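Okwood shoot sets new draw-weight and arrow rules for deer stalking course

Dillby Field Archers has revised the equipment rules for its woodland 3D course at Okwood, with the changes taking effect in August. The course uses foam deer targets and is shot from marked pegs at unmarked distances.

The main change concerns arrow mass. Arrows used on the deer lane must now weigh at least 5 grains per pound of draw weight, measured at the archer's own draw length. The limit previously applied only to compound bows. It now covers recurves and longbows as well, and arrows will be weighed complete, with point, nock and fletchings fitted.
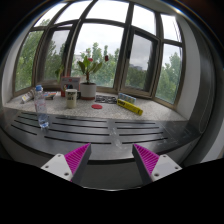

Bow checks and peg distances

Draw weight will be taken with a hanging scale before the first group goes out. Archers whose bows read above the course limit may wind down the limbs and present the bow again. Arrow speed will no longer be checked by chronograph – the club found that readings varied too much with the position of the unit and the light under the trees.

The longest peg on the deer lane moves forward to 18 metres for barebow and longbow classes. The second peg stays where it is. Two of the Kurek targets have been turned so that they stand quartering away from the shooter, which alters the line to the inner scoring ring. A shaft that enters behind the ring on the near side will score by its point of entry only, whatever its angle in the foam.

Broadheads remain prohibited on all lanes. Field points must match the shaft diameter, as oversize points have been tearing the replaceable Amus cores when arrows are drawn.

Entries for the first shoot under the new rules stand at 189, and groups will leave the practice butts from 9 am. Spare arrows should be marked with the archer's initials before inspection.

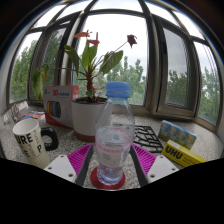

Natalie Catterall said the arrow mass rule was overdue for recurves, but that the quartering targets would need clearer guidance for scorers. She asked for a diagram of the entry-point rule to be fixed at the peg, and for disputed arrows to be left in the foam until a second scorer had looked at them.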